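Flerine Construction Module – Simulated Arm Kit for School Teams

Overview | Contents | Specification | Ordering | Support

Flerine is a simulation package for school robotics classes and after-school clubs. It runs on ordinary classroom computers and gives each team a virtual arm with a two-finger gripper, a work mat and a set of parts to assemble. The Construction Module is the second module in the series. It follows the Sorting Module and assumes students can already move the arm to a named point and close the gripper on a cube.

The module was written for the building event of the Omisier student competition, but it can be used on its own. Teams write a control program in the Cormier block editor or in Python. The same program file is used for practice and for scored runs.

Work area

The arm is fixed to a white pedestal on a checkered mat. Square color alternates between purple and cyan, and students use the squares as a rough grid when planning approach paths. The wall structure stands beside the arm with its open side toward it. Planks and rods lie at the opening, and loose cubes and spheres are placed on the mat and on the floor beyond it. Objects off the mat are not part of the building task. They carry over from the Sorting Module room and may be hidden in the settings menu. 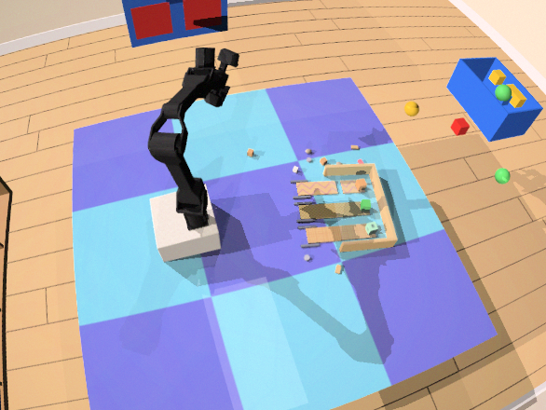

What the student program has to do

A building run consists of moving parts from their starting positions to the positions given on the task card. The module supplies task cards at three levels.

Level 1: one rod, moved clear of its plank and set down inside a marked square.
Level 2: one plank and the two rods nearest it, in a fixed order.
Level 3: all planks and rods, in any order, with small blocks left where they are.

A part counts as placed when it is at rest and the gripper is open. Displacing a small block at Level 3 costs points but does not end the run. Tipping the wall structure ends the run at all levels.

Gripper view

Two views are supplied. The room view shows the arm and mat together and is meant for planning. The gripper view looks down at the mat with the gripper at the bottom of the picture. Students will need it for the rods, which are narrow and lie close to the plank edges. An error in approach angle that is hard to find in the room view is usually plain from here.

Plank faces differ in pattern so that a program can tell them apart by image as well as by position. In the gripper view, one has a diagonal lattice in olive green and another a square grid in reddish brown.

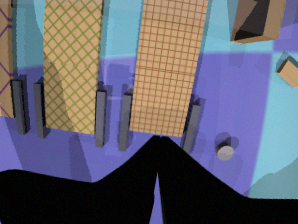

Shadows are switched on by default and should stay on for competition practice. Programs that find rods by darkness alone will pick up shadow edges as well, and teams generally need to add a length or color check before the routine is dependable. Shadows can be turned off for a first lesson under Settings – Room – Light.

Changes in version 2

Part positions can be varied slightly at the start of each run. Set the seed number to repeat a layout.
The log now records finger opening at each grasp.
The teacher view lists saved runs by team and by task card.
Fixed: a rod released against the wall structure could remain attached to one finger.

Files saved in version 1 open in version 2, but scores are not carried over.

Specification

Arm: one, fixed base
Gripper: two-finger, parallel closing
Views: room, gripper
Programming: Cormier block editor, Python
Task cards included: 82
Disk space, Construction Module only: 723 MB
Disk space, Sorting and Construction: 1,190 MB
Network: needed for installation and license check; not needed during runs

Ordering

Item FL-2C, Construction Module, classroom license: $956 per school, no limit on seats within one building. The license does not expire. A school that already holds the Sorting Module should enter its existing license number at checkout so that both modules appear in the same teacher account.

Item FL-2G, printed teacher guide, is sold separately – the PDF of the same guide is included with the license. Club licenses for groups outside a school are handled by Flilero, the distributor, and use a separate order form.

Support

Attach the run log and the program file to any support request. Screenshots are useful for display problems but do not contain joint values. Competition rules questions go to the Omisier event desk. Flerine support cannot rule on scoring.

Page updated 3 Jan 2020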